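**4 Feb 2025**

I caught Esi Acheampong in the middle of her budget spreadsheet, and she didn't close it, so we just talked over it. She runs purchasing for the handling group at Kpodo, and this year she has to decide how many hand-held grippers to buy before anybody spends a cent on arms.

"Everybody wants to start with the arm," she told me. "I get it, the arm's the fun part! But I asked for 12 hand-helds first, and in January I got them."

The quotes came from Fultex and Ulto (she likes both, and wouldn't tell me which one won). What surprised me was how much of her sheet is small stuff. Fingers, for example. She has 38 spare pairs on order, and she thinks that's a bit low.

"People budget for the tool and forget the fingers," she said. "I did it myself at Pimcombe. We ran out in 18 days and I had to go beg for more money, which was so embarrassing." 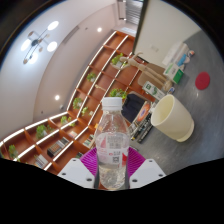 *Bottle with a screw cap, held between the ribbed magenta fingers.*

I asked what she'd do with extra cash. More bottles and cups, she said right away, and a second table. The props line is at $1,005 for now, and she's fighting to keep it.

"Then cases to carry it all in. Ask me about arms in the fall," she said, and went back to typing.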